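Ticket 441: Gripper comparison, picks failing near bin walls
Opened by: Tumelo Shabalala
Assigned to: Lindiwe Fourie
Priority: Medium (was High, then we had lunch)
Status: Open

Tumelo Shabalala
Swapped the Kostum two-finger gripper for the Fekete as planned and started the bin picking set again. The Fekete does fine in the middle of the floor. Anything touching a wall, it closes on air, reports a successful grasp, and carries nothing over to the drop spot with great care. Out of 20 picks it got 19 "successes" in the log. I watched them. The log and I disagree.

Lindiwe Fourie
Which grasp check is it using? The Kostum driver looks at finger width. If you left that config in place, the Fekete will pass every time, as its fully closed reading is above our threshold.

Tumelo Shabalala
Config is the Kostum one. I have changed it and would like the previous comment to be deleted.

Lindiwe Fourie
No.

Tumelo Shabalala
With the right threshold it now admits to missing. Wall picks still fail. Same poses, same approach height, same speed. Middle of the bin is still good.

Chantelle Mkhize
Did anyone redo the tool offset after the swap? The Fekete fingers are longer. If the offset is still the Kostum's, the planner thinks it has more room than it does, and near the walls it will back away when the force limit trips.

Tumelo Shabalala
Offset was redone. I measured it twice and got two numbers. Used the second one.

Chantelle Mkhize
Please measure it a third time.

Tumelo Shabalala
Third number matches the first. Offset fixed. Wall picks are better, not good. The force limit no longer trips on the way down, so that part is closed.

Themba Nkosi
Looked at the depth data from the overhead camera. The points along the back wall are a mess. There is a shiny strip back there and the camera sees objects in it that have no physical existence, so the planner lines up a nice grasp on a reflection. The Kostum run has the same bad points, but its fingers open wider and it got away with it more often. So part of what we've been calling a gripper difference is a camera difference, and the sheet we sent to Illgate needs a note on it.

Busisiwe Mthembu
The sheet has already gone to Illgate. Who wants to write the note?

Busisiwe Mthembu
Thank you all for the silence. Tumelo will write the note.

Lindiwe Fourie
Things to try, in this order please, one at a time:
1. Mask out the top of the back wall in the depth filter.
2. Drop camera exposure to 1,000 microseconds and see if the strip calms down.
3. If neither helps, matte tape over the strip. The blue tape is fine. It only has to be dull.

Tumelo Shabalala
Step 1 done. Phantom objects gone from the planner view, and so are any real ones tall enough to poke into the mask. Step 2 made the strip better and the dark objects worse. Put exposure back. Step 3 is for the morning, when I can find the end of the roll.

Themba Nkosi
While you're in there, check the cable slack at the wrist. The bundle hangs in a loop around the orange joint, and I'd like to know it isn't pulling on the gripper when the arm leans over to the far side. The Nollport arm had exactly that in November and we spent days blaming the fingers.

Tumelo Shabalala
Will check. Leaving the clamps and the bin where they are so the poses stay valid. Please don't tidy the cell. Same objects for the next run, crushed can included, and the can should be left on its side.
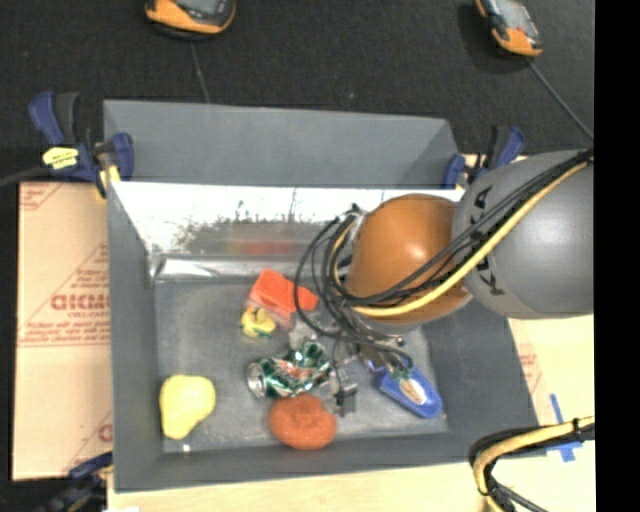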